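2025-12-21

I am writing this at the kitchen table, with tea, my hands still smelling of the cleaning spray. Maksym Harasym went home before me and left me the keys, so it was me who closed the cell. We worked the whole day on the gear cell and I want to put down what we did while I remember it in the right order.

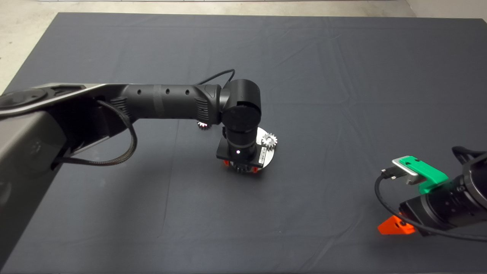
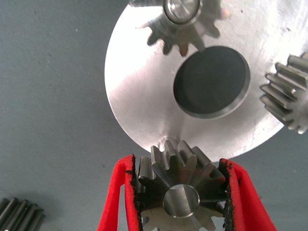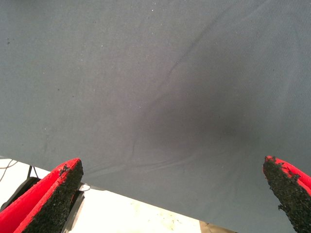
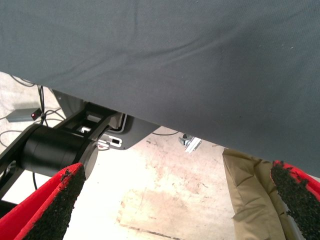 My main trouble today was the finger pads. I have been putting off this job since August, when we glued the last set, and I knew from the sound of the gears when they are gripped that something was not right. The red fingers are good, the plastic has no cracks that I could find. But the black pad on the inside has become ragged along the edge, and small bits are coming away from it. With a gear held between the fingers it still looks acceptable, the teeth stand straight and the bore faces the camera as it should. The problem is what the crumbs do later. If one crumb falls on a pin, the gear sits a little high, and then the next gear does not want to mesh, and the arm pushes until it stops with the force error. I had this error 3 times before lunch.

So I took the fingers off and brought them to the bench. The old glue is the worst part. Maksym told me to warm it with the hair dryer and pull slowly, and this works for the long side, but near the tip the pad tears and you must scrape. I used the plastic scraper from Bestetti because the steel one marks the finger. One finger took me almost an hour. For the second I was already quicker, or maybe less careful.

The new pads are cut from the sheet which Romaniuk sent us. It is a little thicker than the old one, so after gluing I had to teach the closed position again. I opened the page for the gripper, and the old value was 171, which I wrote on the tape on the side of the cabinet, and the new one is 83 lower. I don't understand why so much for such a small difference in thickness, and I will ask Maksym. Perhaps the old value was never correct and we only got used to it.

While the glue was drying I cleaned. I wiped the silver disc with alcohol and a cloth without lint, also inside the round recess, where dust likes to stay. Then the grey cloth. It moves when the arm works, and it makes folds, and I am always pulling it flat again with my hand like a bed sheet. I would like to fix it with clips under the table but Maksym says then we can't take it off fast for washing. We did not agree and we left it.

Then the cables. The black one which hangs in a loop under the arm I checked with my fingers along the whole length, and it is fine, only dusty. I turned the wrist by hand to both ends and nothing pulls. On the floor it is less nice, the cables lie where they want. I tied a few together with Clurier tape and wrote the numbers on them. For the others I need to know first where they go.

After this we ran the cycle at low speed. I had set the counter for 300 but it was late and we stopped it much before. In the time I watched there was no force error. One gear came down not straight and the arm found the pin at the second try. Maksym says it is normal with new pads, they are slippery until the surface wears a bit. I wrote it in the Unico log anyway, with the new gripper value and the sheet number.

My back hurts from bending over the bench. I must remember to order blades, and to bring back the hair dryer, it belongs to my sister and she has already asked me for it.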